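In Praise of the Dull Example

I have been asked more than once, usually by people who are being kind about it, why anyone would spend a whole January teaching two robot arms to put toy bricks in a tray. It's a fair question. My nephew could do it at eighteen months, and he ate fewer of them than you might think. But I've come round to the view that the sorting is the least of it, and that what we ought to be arguing about is the examples we feed these machines, who makes them and how much care goes in.

For anyone new to this, the arms don't get a list of instructions. Somebody guides them through the job by hand, green bricks to one side and orange to the other, and the whole run is saved. Then it's done again. We wanted 2,000 runs for the project we called Clitura, and a program would then try to work out from all those runs what to do when left on its own. It learns whatever is in the pile. If every run in the pile begins with the bricks in a tidy row, you will get a machine that is very good at tidy rows.

My colleague Remedios Sarmiento has been saying this for years, long before I was ready to listen. When I joined her at Prondale I was mad keen on numbers. I had a chart on the wall! I wanted to get through 200 runs before lunch, and I'm afraid I did what anyone in a hurry does, which was to scatter the bricks more or less the same way each time and always start with the nearest one. Remedios watched me at it one morning, made me a cup of tea, and asked me to go back and look through my last 14 runs one after another. They could have been the same run. I'd made one example and a lot of copies of it.

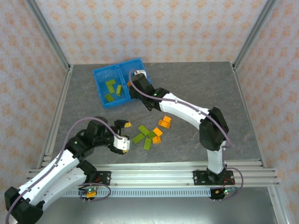
So we slowed down. We let bricks lie on top of one another, we turned the tray a little off straight, and we took it in turns to guide the arms, as no two people reach for a thing in quite the same way. Gerardo Manalo goes in fast and corrects himself at the end, while I creep up on a brick as though it might fly off. For a while I worried that one of us must be doing it wrong. I now think the pile is better for having both of us in it.

The part I feel most strongly about is mistakes. There is a great temptation to throw away any run where a brick is dropped or grabbed at a bad angle, and plenty of sensible people do just that. I'd keep a good many of them, so long as the person carries on and puts things right. A machine that has only ever seen smooth work has no notion of what to do once a brick slips. I'd still bin the ones where we got bored and gave up — and there were some, particularly after 2 in the afternoon, when the room gets stuffy and my patience goes with it.

I know the case against all this. Gerardo makes it rather well, usually over lunch. With enough runs, he says, the dull patches even out, and it would be cheaper to hire more hands than to fuss over where each brick goes. He may be right for the big outfits. We were three people with one table, and a small pile has nowhere to hide its habits.

What I would like to see, from small groups and large ones, is a plain note kept with every pile of examples: who guided the arms, how the bricks were laid out, what was thrown away and on whose say-so. Ours takes up a page and a half, and Remedios is still adding to it.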